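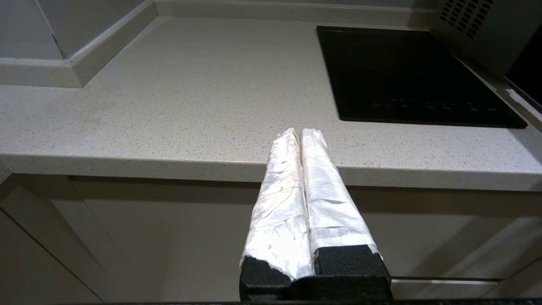 Search this blog... Go

I nearly didn't go, if I'm truthful. It was a Thursday in August, the bus to Rostwood only runs every so often, and I had a pile of ironing that was starting to look back at me. But Orysia Tymoshchuk, who I know from the allotments, had put my name down for the open day at Ververidis and I didn't like to let her down. I'm so glad I went!

They do kitchen robots there – or rather they're teaching robots to manage in an ordinary kitchen, with ordinary cupboards and an ordinary microwave. There were eight of us on the afternoon visit and we were given tea first, and very decent shortbread. Then Malte Albers took us through and explained that the fingers are wrapped to give them a softer grip on plates and handles. He does the wrapping himself and redoes it when it gets tatty. I don't know why I found that so charming, but I did.

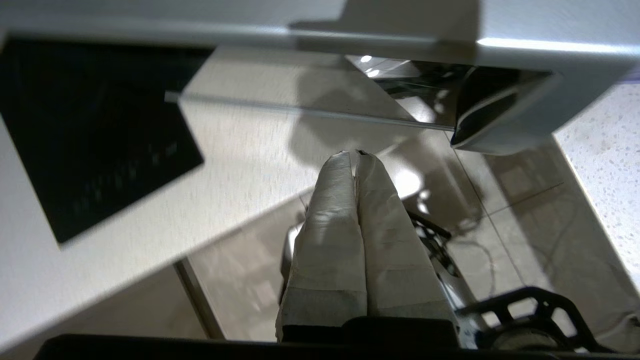

Does somebody steer it the whole time? Malte's answer was that a person guides it while it's learning a job, and after that it has a go by itself with someone standing near the stop button.

I'd expected it to be fast and a bit alarming, like the car factory ones you see on the telly. It's slow. It goes up to a thing, thinks, backs off, and comes at it again from a slightly different side, much as my mother used to park. We were all leaning forward in our chairs willing it along.

The job for our group was chips. Athina Chatzigeorgiou ran that part and she was lovely, very patient with the gentleman beside me who wanted to know what it would cost him (she wouldn't say, and I don't think she knew).

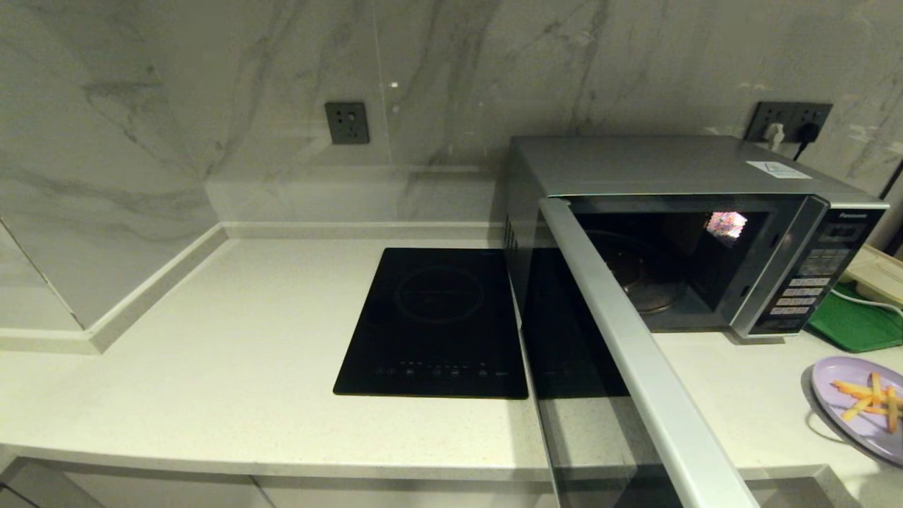
Chips on the lilac plate, microwave door open.

Athina told us that doors are harder than food. You have to pull and swing at the same time, and every make of microwave wants a different tug. I thought of my old Bestley, which needs a thump on the corner, and wondered what a robot would make of that.

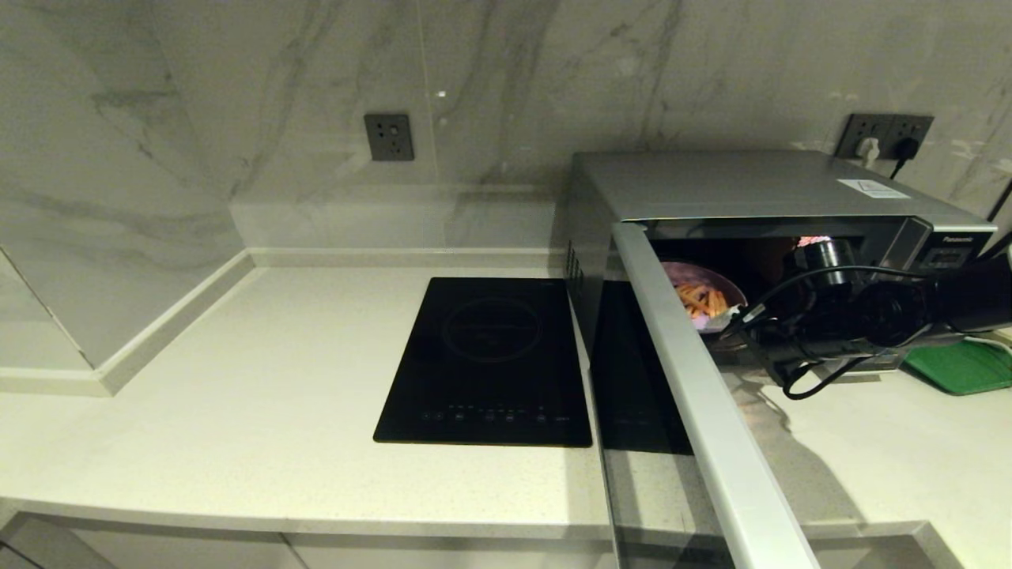 She also said they'd practised the chips job for ten days before letting visitors in, and I could well believe it. I asked if it ever got bored and she laughed, but kindly.

We finished at 3 and I missed my bus, so I had another cup of tea with Orysia and we talked about whether we'd want one at home. She would. I'm still thinking. I'd like it for the oven shelves, and for the days when my wrists are bad, but I do enjoy pottering in my own kitchen. They're doing another open day before Christmas and I've asked to go on the list.

2 comments

Ajith Kurian
Lovely read. I went to the morning one and we got cupboards, no chips! Did they let you hold the gripper?

Filippos Rallis
My brother has a Fivier microwave and I can't open that myself, so good luck to the robot.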